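Eltley publishes first results from mixed-bin clearing trials

Eltley, 14 Apr 2019

Torkley today released the first figures from its Nakilix programme, which tests whether a single robot arm can clear mixed small items out of a bin, a chore found in most kitchens and at the end of most assembly benches.

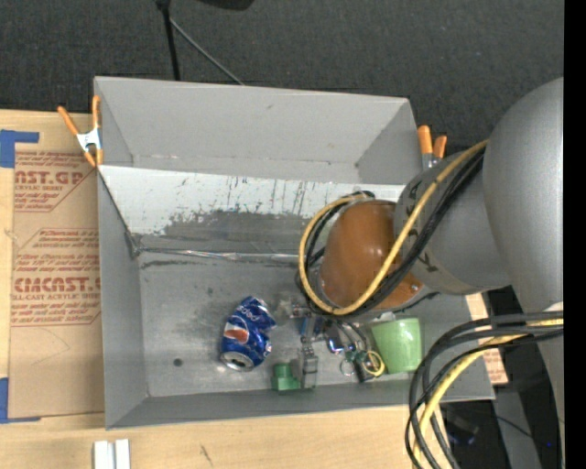 By Yulan Cheng, Torkley press office

The trials covered 3416 pick attempts over 11 weeks, ending in December. Each attempt was logged as a clean pick, a drop or a miss. A person sorting the same items made 576 picks in the time the arm took to make 178.

"The short answer is no, not yet," said Dehua Gu, who leads the programme. "A machine can do a chore like this if you are prepared to wait for it and check the result. On a shop floor that is a narrow use. In a home it is hardly a use at all."

Planning software for the trials was written in-house under the name Qin. It chooses a grasp point for each item and orders the picks by expected difficulty.
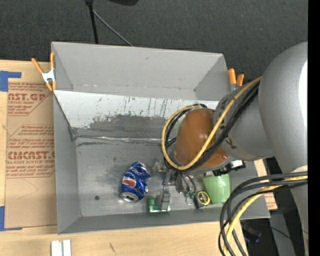

Speed was the smaller of the two problems reported. The larger was variety. Items of one known shape can be handled with a fixed grasp, but household and workshop waste seldom comes that way. A crushed drinks can has no dependable flat side, and a light green cup standing upright calls for a different approach from the same cup on its side. Small parts lying close together were the most frequent cause of a miss - the planner often treated two of them as one.

Torkley will not offer a product on the basis of these results. A second series will use the same arm with revised software, and will record the time lost to failed picks separately from the time spent moving.

The full trial report is available on request from the Torkley press office in Eltley.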